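Pocket scale and cube – table gallery

Gallery notes by Idun Lindqvist. Last edited 24/08/2024.

The items on this page belong to the small-object weighing set kept under the project name Drudow. The set consists of a digital pocket scale with a brushed metal platform, a Rubik's cube, and a printed cloth with a night scene in the manner of Van Gogh. The cloth goes over the ridged metal table at an angle. Its unprinted end is left lying over the ridges and is not trimmed or hemmed further.

Cube on the platform. The scale display is at one corner, so the load has to leave that corner clear.
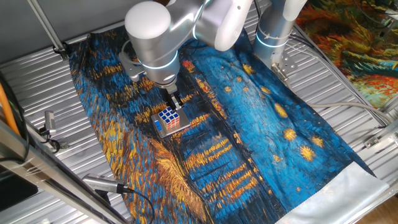 Readings are logged in grams under sheet number 2112. The scale is zeroed before each load and again after the load comes off. A drift of more than 2 g between the two zeros voids the entry. Kumaresan Nambiar keeps the sheets and has asked that voided entries stay in the log with a line through them.

The cloth was bought from Gurent in February. It is washed cold and laid back without ironing – creases in the plain end are accepted, creases in the printed part under the scale are not. An earlier plain gray cloth is still in the drawer marked Rai and can be used when the printed one is in the wash.

Cube on the cloth, scale clear. Neither item is squared to the print. Position is taken from the table, and the pattern is ignored.

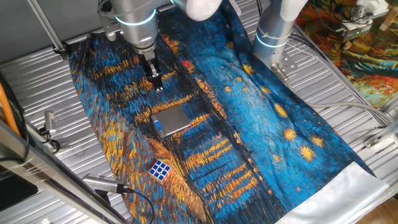
Spare batteries for the scale are in the same drawer. Change them as a pair. The check weight is stored in its own case and should be handled with the tweezers supplied. If the check weight reads outside the limit on the label, set the scale aside and write the date on the tag.

Larger items go to the bench scale in the Pritura room, which has its own gallery page with 44 entries.

Contact: Idun Lindqvist, Drudow gallery pages | © Drudow | Back to top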